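Goalkeeper distribution: what the first half of the season shows

Flerkholm's play out from the back changed in the summer, and the club's analysis group has now worked through the league matches up to the December break. This item sets out the method, the main findings, and the changes to training that begin when the squad returns. It covers the first team only. The reserve matches were filmed from one end of the ground and the footage does not allow pass lengths to be measured.

Method

Every goal kick was logged from the match video. A goal kick was classed as short if the first touch by a teammate came inside our own penalty area, medium if it came between the edge of the area and the halfway line, and long if it came beyond halfway. Retaken kicks were logged once, using the second attempt. The total was 201.

For each kick the log also records the score at the time, the number of opponents inside our third when the ball was played, and where possession ended. Possession was treated as ended when an opponent made a controlled touch, the ball went out of play, or the referee stopped the game. A header that came straight back to us did not end the possession. This differs from the rule used last season, so the two sets of results should not be placed side by side.

Logging was done by Lowri Ifans and checked by Alun Powell, who watched a sample of 40 kicks without seeing the first set of entries. They disagreed on six. Most of the disagreements concerned medium kicks received near the halfway line, and these were settled by going back to the video and using the position of the receiver's standing foot.

Short kicks

Short kicks were the most common type in every match except the away game at Penry, where the wind was behind us in the first half and the goalkeeper was told to use it. The usual pattern is a pass to the left center back, who stands level with the post, with the holding midfielder dropping to the edge of the area.

The pattern holds up well against one forward. Against two it depends almost entirely on the position of the right back. When the right back starts wide and deep, the second forward has to choose between the goalkeeper and the full back, and the ball can be moved across the area before the press arrives. When the right back starts high, the second forward can stay on the goalkeeper and the return pass is closed. We then tend to play a hurried ball down the left touchline, and the possession usually ends with a throw-in to the other side.

Both goals conceded within ten seconds of a short kick followed this sequence. Neither was the result of poor technique by the goalkeeper. In each case the pass was accurate and the receiver had no forward option.

Medium kicks

Medium kicks are the least used and the most useful. They are aimed at the full backs or at a midfielder who has moved into the space behind the first line of pressure. The ball is in the air for longer than the receiver would like, and a first touch with the back to goal is hard on our pitch in winter. Even so, a medium kick that reached its target led to an entry into the final third more often than either of the other types.

The difficulty is timing. The midfielder must begin the run as the goalkeeper starts the approach to the ball. An earlier run brings a marker along, and a later one leaves the ball to the opposing full back. In the matches before October the run was early more often than late. The coaching staff have since agreed a cue, and the later matches are better, though the sample is small.

Long kicks

Long kicks were mostly used when leading in the last twenty minutes. The first header was won less than half the time, as would be expected with the present forwards, but the second ball was a more serious problem. The midfield line was often still dropping when the kick was struck. That left a gap between midfield and attack in which the opponents picked up the loose ball without being challenged.

At Honside the gap was smaller because the back line pushed up before the kick and waited there. The kick itself took longer, and the referee spoke to the goalkeeper about it once. The shape was better than in any other match, and it is the model for the work after the break.

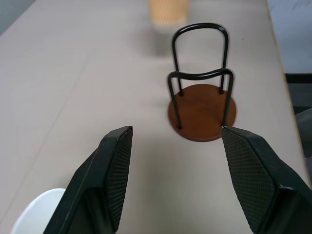
Changes after the break

Three changes will be made. The right back will start deep on all short kicks against two forwards, whatever the score. The center back nearer the ball will make the decision between short and medium, and will call it before the ball is placed. On long kicks the goalkeeper will wait until the back line has reached its mark, which is the outer edge of the center circle on the far side from the kick when the opponents have dropped off, and ten yards nearer our goal when they have not.

The call words are the same ones used by the youth teams, so players moving up will not have to learn a second set. "Cello" remains the call for the switched short kick, in which the ball goes to the right center back and the left center back moves into midfield. It has been used only rarely in matches and will be practiced more often.

Training time for restarts goes up to two sessions a week until the end of February. The first session is unopposed and deals with starting positions. The second is played against a press of either one or two forwards, and the defending group is told which before each kick while the attacking group is not. Sessions begin at 6:30 p.m. on the lower pitch. If the lower pitch is frozen the unopposed session moves indoors and the opposed session is dropped for that week.

Limits of the data

The log does not record the quality of the opposition. Some of the better results for medium kicks came against teams that did not press at all, and those kicks would probably have succeeded as short ones. The pressure count is also rough, as it treats a forward who is walking back in the same way as one who is sprinting at the receiver. Lowri Ifans is testing a second count that uses distance to the receiver at the moment of the first touch, and that will be applied to the matches from January onward.

Kicks taken after an injury stoppage have been left in. Removing them made no difference to the order of the three types.

The full log is available to coaches at all age groups on request to the analysis group. Throw-ins in our own third will be covered in the next issue.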